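Petthorpe Folding Theater Seat Cushion – my review after a season in the cheap seats

Saturday, December 3, 2022

I see a lot of plays. Not the fancy kind, mostly, although I'll splurge when a good touring company comes through. Most of my evenings are spent at the Cirnmont, a converted grain hall with 88 seats that were clearly picked out by somebody who never sat through all of King Lear. They're hard, they're narrow, and the backs stop right where you want them to start.

So in May I bought the Petthorpe folding cushion, the one with the little back panel that flips up. I paid $27 for it, and it's been with me to pretty much everything since, including a four-hour history play with one intermission (one!).

Comfort

Really good, and I'm picky. The foam is firm, so you don't sink through to the wood by the end of act one, which was my trouble with the Sondamden cushion I had before. That one felt like a cloud in my living room and like a folded dish towel in the theater. The Petthorpe feels a bit stiff for the first ten minutes and then I forget about it completely – and that's all I ask of a cushion when somebody is dying beautifully on stage.

The back panel is a mixed bag. On a bench it's great. On a regular theater seat it pushes me forward a little, so I usually leave it folded under and get an extra inch of height out of it. Handy if you're short like me and always end up behind a tall guy!

Carrying it around

It folds in half and closes with a snap. There's a strap, plus a flat pocket on one side that fits a program, my glasses and my ticket. A drink won't go in there, so I still bring a tote bag.
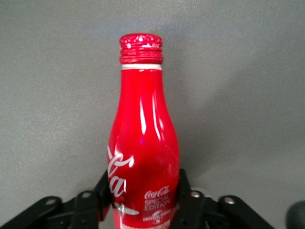
Noise

You wouldn't think a cushion could be loud, but my first one had a vinyl bottom that squeaked every time I crossed my legs. I got a Look during the quiet bit of a Võ chamber piece and never took it out of the house again. The Petthorpe is fabric on both sides and silent. The snap is another story – it goes off like a cap gun, so open it before the lights go down.

Cleaning

The cover zips off and goes in the wash on cold. Mine has been through 4 times and the navy has faded a touch along the seams. The zipper is on the cheap side and I baby it.

Would I buy it again?

Yep. I'd like a quieter snap and a better zipper, and I could live without the back panel if it knocked a few bucks off the price. If you mostly go to big houses with plush seats, skip it. If your local place has benches or old wooden flip-downs, get one before the winter plays start, and get the navy, as the gray shows everything.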